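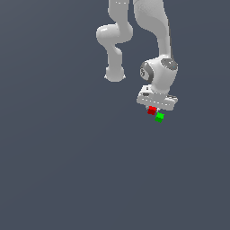 Okay friends, long one tonight, so get comfortable. I want to talk about learning to bake bread from my neighbor, because it has been the best part of my winter and I've been boring my family with it since December.

It started when Selamawit Tsegaye from downstairs handed me a jar of starter over the recycling bins. I said thank you very much and then had no idea what to do with it. I fed it on the wrong days, I kept it too close to the window, and my first loaf could have held a door open.

So I went down and knocked, and she very kindly let me stand in her kitchen for a whole Saturday morning. Most of what I learned was waiting. You fold the dough, you wash the bowl, you have coffee, you fold it again. I am a person who opens the oven to check on things, so this was hard for me!

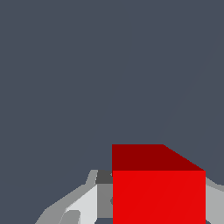 Red cube, plain gray background.

The flour matters more than I expected. I'd been buying whatever was on sale, and then Rosaire Cloutier at work told me to try the stone-ground kind from the Vivmont mill. It drinks up a lot more water – I had to add an extra splash, then another – but the crust comes out so dark and crackly that I stood over the cutting board and ate the heel with nothing on it.

A few people asked for my numbers, so for one big loaf: 799 grams of flour (yes, I know, my scale jumps and I've stopped fighting it), a good handful of starter, 2 teaspoons of salt, and water until it feels like a soft earlobe. That last part is Selamawit's and I can't improve on it. Then 8 hours in the fridge, or overnight if you're a sleeper like me.
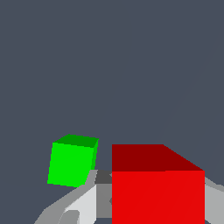
Where was I? The fridge. Please cover the bowl. I forgot twice and got a skin on top like old pudding, and it never really folds back in. A plate works fine, and so does a shower cap (a clean one, please).

Timo Hagedorn wanted to know if you need one of those heavy pots with a lid. I don't own one. I put a roasting pan upside down over the loaf for the first part of the bake and take it off when the kitchen starts to smell good. Use your thick mitts, I have a mark on my wrist from being in a hurry.

Five loaves in now, and the last one went to Francine Doucette, who had it with butter and plum jam and sent the plate back with cookies on it. Next I'd like to try rye. If you have a recipe that isn't too sour, send it my way, and tell me what you eat with it too.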